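Flaltdale hallway

The Flaltdale hallway is a way of laying out the entrance of a small house or flat in which the front door opens straight into a corner of the main room, and that corner is then treated, furnished and talked about as though it were a room of its own. It takes its name from Flaltdale, a hill town of 4,000 people where the older terraces were built without any passage behind the door, and where families have been making do with the arrangement, quite happily for the most part, for several generations.

Origins

The terraces went up quickly to house workers at the Soliman woollen mill, and the mill's builder, Jörg Grube, was a man who disliked paying for walls. His first row had 89 houses in it, each with a single large room downstairs, and it was left to the tenants to decide where the outdoors stopped and the home began. Most of them settled the matter with a strip of matting and a row of pegs. Letters kept in the town library grumble a good deal about draughts, but they also speak fondly of being able to see who had come in without getting up from the fire, and it is this second feeling that seems to have lasted.

When the mill closed, many families moved down the valley to Flalodholm and took their habits with them, even into houses that had perfectly good passages. One or two are said to have knocked the passage wall down within the first year.

Layout and furnishing

There are no fixed rules, and people who have grown up with such a corner will cheerfully disagree about nearly all of it. The usual pieces are something to hang coats on, something narrow to put keys and post on, and a bit of bare floor where two people can stand and say a long goodbye. The narrow piece is known locally as a zesska, after Zesska, the joinery that once made them in great numbers. A proper zesska has no drawers, and older residents hold that a drawer by the door only fills up with string.
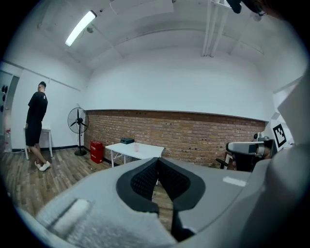

Light colours are common on the walls, as the corner is often the part of the room furthest from a window. Mirrors come and go with fashion. The matting of the early days has mostly given way to a washable rug, or to nothing at all, although in wet months many households still lay down an old towel and think no more about it.

Customs

A guest is not thought to have properly arrived until they have left the corner, and it is considered a little rude to ask them anything important before then. Children are sometimes told to "go and be in the hall" when they are cross, which means standing a few steps from everybody else and being politely ignored until the mood has passed. In July, when the town holds its open-door evening, neighbours set out cakes on the zesska and callers may help themselves without coming any further in.

Study and revival

The first full account was written by Beril Akbulut, who visited 32 houses in the old terraces and drew the corner of each one, coats and all. Her drawings were later put in order by Müzeyyen Oral, and they remain the best record of houses that have since been altered. The architect Doğukan Kocabaş has used the layout in several small flats in Flalodholm, arguing that a corner people linger in is worth more than a passage they hurry through.

See also

Boot room
Porch
Vestibule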